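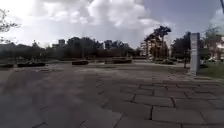
Paved plaza with low hedges.

Borrowing the Ulitz Traveling Exhibition

Schools and libraries may host the exhibition free of charge.

1. Write to Kaiwen Lu at the Foltell Museum by November. State the size of your room and the dates you prefer.

2. Return the signed loan form. The display needs a level floor and two power outlets.
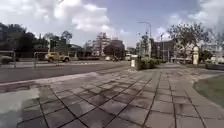 3. Set up the panels in number order – the set must remain on view for at least 7 days.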